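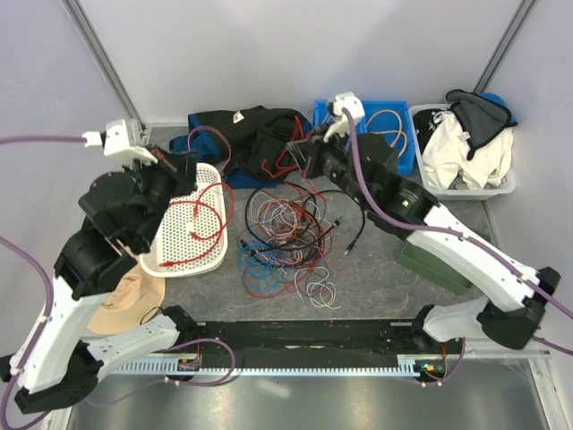

*2 min read*

The man from Gitedus had set up his table next to the practice green at Umville, and by eight in the morning he already had Mogens Eyvindsson swinging a putter that hummed.

"It finds your line for you," the man said.

"Does it," said Nanna Gunnlaugsson.

She had played the course for most of her life and had seen the copper bracelets, the weighted glove and the tees that were supposed to cut spin. Mogens had bought all of them. They were in his garage, under the ladder.

"Two hundred dollars," said Mogens, sighting down the shaft. "That's not bad, for what it does."

"What does it do?"

He putted. The ball ran at the hole, thought better of it and slid past on the low side.

"You pushed it," said the man from Gitedus. "See how you felt that in the grip? That's feedback."

"I felt something," said Mogens.

Nanna took the putter from him. It buzzed against her palms like a phone in a coat pocket. She hit three balls from the same spot and made one, the same as she made with her own, which had come out of a barrel at a yard sale.

"Who else plays with it?" she asked.

"Aidan Doherty won the Rodamden with it in November."

"Aidan Doherty won the Rodamden because Arnar Ladefoged put two in the pond on the last hole. I was standing there."

The man smiled and straightened his brochures. There was a chart on the front with a line going up. She looked for numbers along the side of it and didn't find any.

"Forty percent fewer three-putts," he said.

"Fewer than who?"

"Than before."

Mogens had his wallet out. She could see him working it over, the money against the whole long winter of three-putts still to come.

"Put it on my account," he told the man, who said he could only take cards.

They teed off a little later. On the first green Mogens had a short one for par, and he stood over it so long that the group behind sat down on their bags. The putter hummed.

"Well, go on," said Nanna.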